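From: Nobuhle Mtshali
To: Troswood viewers' list
Date: June 23, 2023
Subject: Re: Lavovberg series two, episode order

Vusumuzi Pillay wrote:

> I've just finished the second series of Lavovberg and I think the streaming version has two episodes the wrong way round. The inspector is back at work in "Salt Road" with her arm in a sling, and then in the next one she gets shot. Is this a mistake or are we meant to take it as a flashback? Also, does anyone know if the long cut of the finale is worth looking for?

Vusumuzi,

It's a mistake. "Salt Road" was made as episode six and shown as episode six when it first went out in December. The streaming version has it at five. Watch "The Weighbridge" first and the sling makes sense, and so does the argument with her brother in the car park, which otherwise comes from nowhere.

Keabetswe Masilela wrote to the distributor and got a reply saying the order would be looked at. It hadn't changed when I checked last night.

The finale ran to 129 minutes on broadcast. The long cut is 138. I've seen both. Most of the extra time goes on the ferry crossing, plus one short conversation between Rampersad and the harbour master that explains how he knew about the second set of keys. I thought that conversation should have stayed in. The ferry material is slow and I wouldn't miss it.
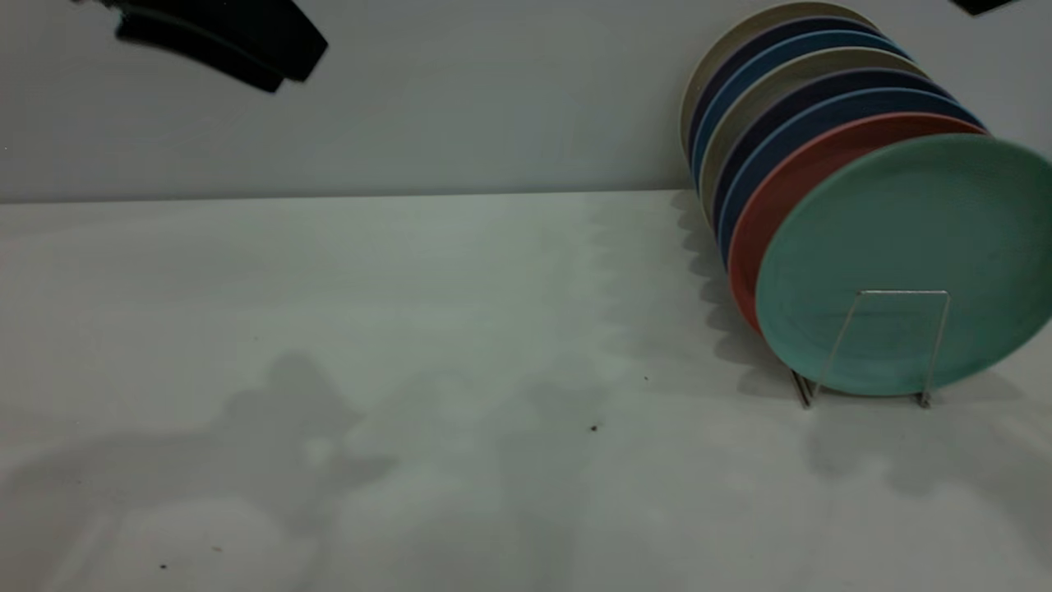
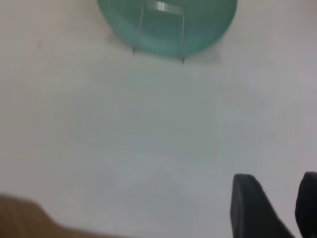

**Category: Television / Crime drama**

On the series as a whole, I liked it less than the first. The opening three episodes are well directed and the court hearing is as good as anything they've done. After that the smuggling plot takes over and the sister more or less disappears until the end. The music is also used far too heavily.

Shireen Motaung disagrees with me and thinks the middle stretch is the best part. Her review is in the list archive, under the thread called "Cludix", after the shipping company in the story. It gives away the ending in the second paragraph, so leave it if you're still planning to go on to the long cut.

Nobuhle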